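首页　桌布　出租与退换　上门收桌子　关于我们　联系

关于 Sasel

Sasel 卖桌布，主要是印花的，主要是粉的。公司起步的时候，我们请人看过商业计划书，对方翻到第三页，问桌布这个品类是不是已经结束了。我们说大概是吧。然后我们就去进货了。

现在我们有一个仓库、一间样品室、一个网页（您正在看的这个，改版拖了两年，请多包涵），以及一项后来加上去的业务，叫“上门收桌子”。这项业务的来历后面会讲，先讲桌布。

我们为什么卖花桌布

市面上讲居家的文章，翻开来桌子都是光的。木纹，一只陶杯，一枝枯掉但据说很贵的树枝。我们尊重这种桌子，也去这种桌子的主人家里做过客，坐下之后发现手机、钥匙、橘子皮没有一样能放，只好一直端在手里。

花桌布没有这种架子。粉底，大朵的玫瑰，叶子往外长，边上再来一圈波浪纹，觉得不够热闹就再压一道花边。您往上面放一沓纸、一只碗、一盒没拆的什么东西，它都接得住，因为它本来就已经很满了，多一件少一件看不出来。这是我们这行最大的优点，也是后来“上门收桌子”这项业务存在的根本原因：看不出来，所以越放越多。

创办人 Mei Szabo 从小吃饭的那张桌子就铺着这样一块布。她说小时候写作业，写不出来就数花瓣，数到边上的花边再数回来，饭就好了。后来她在一家做窗帘的公司干了几年，负责给灰色起名字，什么雾灰、石灰、晨灰，起到后来实在没有灰可起，就辞职了。我们的目录里没有灰色系。花边里偶尔有一点灰褐，那是配色需要，她签过字的。

目录上目前有 736 个花型。这个数字每次开会都有人建议砍掉一半，每次都有人站出来保护某一个具体的花型，比如右下角多出来一片叶子的那一款，于是一个也没砍成。卖得最好的常年是那几款：粉底桃色花、粉底紫花、粉底玫红花。有客人问粉底和粉底之间有什么区别，我们样品室里可以当面讲，大概要一个下午。

样品室

样品室在 Hutchins 楼二层，原先是一间会计师事务所，墙上还留着他们挂营业执照的钉子。我们没有拔，用来挂样布正合适。

房间正中是一张大桌子，上面永远铺着布，周围是装样布的柜子。这里得为简易布衣柜说句公道话。钢管一插，布罩一套，拉链一拉，谁家都有过一个，谁搬家都发誓不再带它走。可是拿它装桌布，比什么实木柜子都好使：轻，透气，推着就能换地方，布罩上落了灰，摘下来洗就是。缺点是拉链。拉链这东西拉到拐弯的地方一定要停一下，想一想，您得用另一只手把布扶平，让它想通了再走。我们招新同事，面试最后一项就是把柜门拉上，不催，看他怎么对待那个拐弯。

桌上的纸是另一个老问题。送货单、退换单、花型确认单，本来都该进文件夹，文件夹也买了，买回来以后文件夹本身也放在桌上。凡是铺着花布的桌子，边上必有一沓纸，这是我们多年上门得出的规律，自己也没能例外。
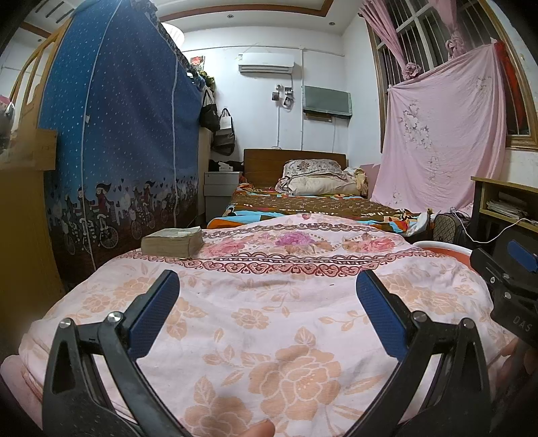

说到纸，顺便交代一下我们的花型确认单。每个新花型上架之前，要在样品室铺满一个星期，大家照常在上面办公、吃饭、吵架。星期六中午由 Imani Haddad 收单子。单子上只有几个问题：

铺上去之后，您找东西是变快了还是变慢了。
汤洒上去，您是马上看见的，还是别人告诉您的。
边上那圈花纹，看久了晕不晕。
您愿意把它带回家吗。如果不愿意，请写明是您不愿意，还是您家里人不愿意。

最后一题写得最长的往往是反对票。我们有一款深红花边带心形小圈的，当年收上来的意见足足钉了厚厚一本，用词都很激烈，有一位同事写“像在结婚证上吃面”。上架以后卖空了两次。这本意见现在还留着，遇到谁对自己的审美特别有把握，就请他坐下来读一读。

布本身

关于布，客人问得最多的是下面这些，业务部希望在这一页统一答复，省得电话里一遍遍讲。

折痕。布寄到您手上，是叠着的，所以打开以后会有折痕。这不是质量问题，叠过的东西都这样，裤子也这样。铺上去放几天，边上垂下来的部分自己会把中间拉平一些。着急的可以隔一层薄布低温熨。特别着急的，在折痕上放个碗。

尺寸。请量桌子。我们知道您觉得自己记得，我们收到的退换单里，写着“我记得是一米二”的占了很大一部分。圆桌量直径，方桌量长宽，四边各加出一个手掌再多一点，就是下垂的长度。下垂太短像没穿好，太长会被膝盖带走，连同上面的碗。如果桌子是圆的，您偏要买方的布，也行，四个角会垂得长一些，有人专门喜欢这样，说像旗子。

方向。大多数花型不分上下，花朝哪边都有。少数带边框的分里外，边框朝外。有客人来信说边框朝里铺也挺好看，附了照片，我们看了，保留意见。

颜色。屏幕上的粉和布上的粉从来没有对上过。我们换过拍照的灯，换过背景，换过负责拍照的人，都没有用。现在的办法是寄小样，一小块，剪了锯齿边，您拿到窗边看。小样不用还。有一位客人前后要走了一大叠小样，最后没有买布，把小样拼成了一块。拼得很好，我们有点生气。

洗。冷水，反面朝外，不要和毛巾一起。酱油先处理，咖喱请节哀。

上门收桌子

前面说过，花桌布的好处是放什么都看不出来。

三年前的五月，一位老客人打电话来，说要换一块新布，请我们派人去帮忙铺。这种要求以前没有过，Fitzgerald Greenberg 正好顺路，就去了。到了以后发现旧布上面放满了东西，布还在，只是很难证明。他在那儿收了一个下午，把东西分堆、归位、扔掉，等布露出来，客人看了看，说这块不是挺好的吗，不换了。

新布没有卖成，Fitzgerald 回来报销车费，被问了很久。不过那位客人把他介绍给了邻居，邻居又介绍给了表姐。等我们反应过来，已经有人专门打电话来预约收桌子，完全不问桌布的事。于是我们给它定了价，起了个名字叫 Plostlow。名字没有意思，是在样品室念着顺口的几个音里投票投出来的，落选的那些更没有意思。

Plostlow 只收桌面。不收抽屉，不收阳台，不收床底下。边界写得很死，是吃过亏的：有一回收着收着，客人说那边还有一个小柜子，小柜子后面还有一个小房间，等出来天都黑了。现在合同上写明，服务范围以桌布边缘为界，垂下来的部分算桌面，桌子底下另议。

收桌子的做法

方法很土，说出来您自己在家也能做，我们就当是做善事。

先不要扔。一上来就扔的人，扔到第三样就开始后悔，然后坐下来看旧照片，一天就没了。先把所有东西往桌子中间推，推成一座小山，把边上一圈布露出来。露出来以后心情会好一点，这一点好心情要省着用，后面全靠它。

然后一样一样往外拿，按下一步要去哪里来分，去厨房的放一边，去柜子的放一边，去楼下垃圾桶的放一边。很多教人整理的书喜欢问您这件东西让您心动没有，我们试过，对着一包纸巾站了很久。问“它晚上睡在哪儿”要容易回答得多。

碗单独处理。碗是桌上最麻烦的东西，因为它自己会变成容器。空碗放在桌上，过一夜里面就有了钥匙、一枚扣子和半卷胶带，再过一星期它就正式成了“放东西的那个碗”，谁也不敢拿它盛饭。我们的建议是碗不过夜。
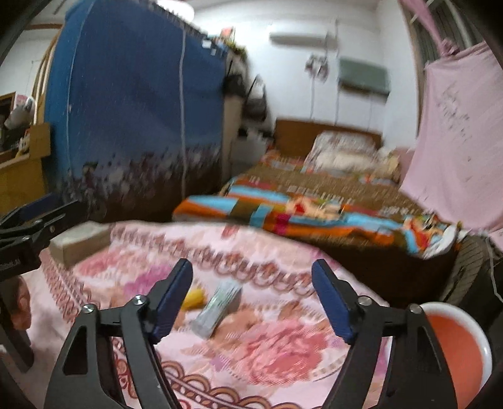 小件留到最后。小件的问题是没有人记得它们是怎么来的，每家桌上都有那么几样颜色很鲜亮、用途很含糊的小东西，问全家人，全家人都说是别人的。我们的做法是拿一个小盒子，凡是没人认的都放进去，盖好，写上月份，搁在柜子顶上。过一个季节再打开，如果还是没人认，就可以走了。这个盒子我们内部叫候车室。

薄的、软的、透明的袋装东西，另归一类，立起来放。平放的话，它们会一层一层往下沉，沉到纸的下面，再被翻出来的时候往往已经过了保质期。立着，挨着盒子靠好，一眼能看见，就会有人去用。

最后才是纸。纸要坐下来收，站着收纸的人会把它们理齐，拍一拍，再原样放回去。理齐不算收，理齐的纸只是看上去更有道理了。

布露出来以后抖一抖，换个方向铺回去。换方向这一步有些客人觉得多余，其实磨损总在您坐的那一侧，转一转，一块布能多用好些年。我们知道这句话对销售不利，写这一页的时候业务部提过意见，意见放在样品室那沓纸里，还没有收到那一层。

Stalto 课程

收桌子做得多了，有些客人想自己学。Stalto 是我们在样品室开的小班，每期收 30 个人，分几次上，春天和秋天各开一轮。学费里含一块桌布，花型自选，选花型的时间不算课时，这也是吃过亏以后加的。

课上教叠布、量桌子、铺布、熨布，以及前面说的收桌面。叠布听起来不值得交学费，来了的人一般在第一节课就改变看法。大桌布一个人叠，十有八九叠到后来是斜的，要先对角，手要沿着边走，走到角上停住，捏紧，再换手。两个人叠又是另一回事，要同时往中间走，有夫妻来上课的，我们会安排他们跟别人搭档，下课再还给对方。

老师主要是 Cletus Pruitt。他在酒店宴会厅铺了半辈子的台布，铺白的，来我们这里之后头一年见到花布还会不自觉地找污渍。他上课话少，布往空中一抖，落下来四边就是齐的，然后看着大家，意思是你们来。大家来，就不齐。最后一节课是考试，每人铺一张桌子，铺完在上面吃一顿饭，吃完自己收。及格的发一张证书，证书很厚，很容易留在桌上。

毕业学员到今年春天一共 892 位，其中有的后来在自己的城市也接起了收桌子的活。他们偶尔写信来，讲新的桌子，讲新的候车室。信我们都留着。

关于仓库

仓库在城外，归 Vaughn Kincaid 管，平时不接待参观。不接待的理由是那里确实没有什么可看：架子，布，叠好的布，标签。标签是手写加打印的，打印的给机器扫，手写的给人看，写的是花型的小名。花型有正式编号，可是在仓库里喊编号没有人应，喊“大紫”“小桃红”“心边那个”，马上就有人抱过来。

客人打电话来订货，说不出编号也没有关系。您尽管形容。“我妈以前那块，粉的，有花”，这样的描述我们每天都能接到，命中率比您想的高。如果旧布还在，剪一个角寄来；舍不得剪，铺平了拍张照片发来，把花边也拍进去，认花型主要靠花边，花都长得差不多。停产的花型也可以问，Vaughn 手里压着一些尾货，他不承认，多问几遍就有了。

出租与退换

桌布可以租。办满月、办寿、办搬家饭，一次要铺好多张桌子，买了以后没处放，租就行了。租回来的布我们自己洗，洗完逐块检查。轻微的印子，只要落在花上，我们就当它是花的一部分；落在空地上的，退下来裁成小样。所以您收到的小样背后，可能有过一场别人家的寿宴。

退换的期限写在订单上。没铺过的全退；铺过的，要看铺了多久。曾经有一位客人铺了一个冬天以后来退，理由是春天到了，跟窗外的颜色冲突。我们讨论了很久，给换了。这不构成先例，请不要援引。

不做的事

我们不做桌旗。问的人不少，桌旗就是一条很窄的桌布，铺了等于没铺。

我们不做纯白。Cletus 也不想再看见纯白了。

我们不做塑料的。做过一批，夏天粘胳膊，吃完饭站起来，布跟着人走。

不印字。有公司来订年会用的布，要求把口号印在正中间，我们建议印在背面，对方考虑之后去了别家，祝他们年会顺利。

联系我们

样品室星期六开门，上午十点到下午四点，中午照常，只是我们在吃饭，桌子要让一半出来。看样布不用预约，收桌子和 Stalto 报名要预约，留下桌子的形状、大小，以及您最后一次看见桌面是什么时候。最后这一项可以不填。

楼下按 Sasel 的门铃，上二层，左手边。门铃有时候不响，请敲门。进来以后包可以放在椅子上，请不要放在桌上。

桌布｜出租与退换｜Plostlow 上门收桌子｜Stalto 课程｜小样申请｜联系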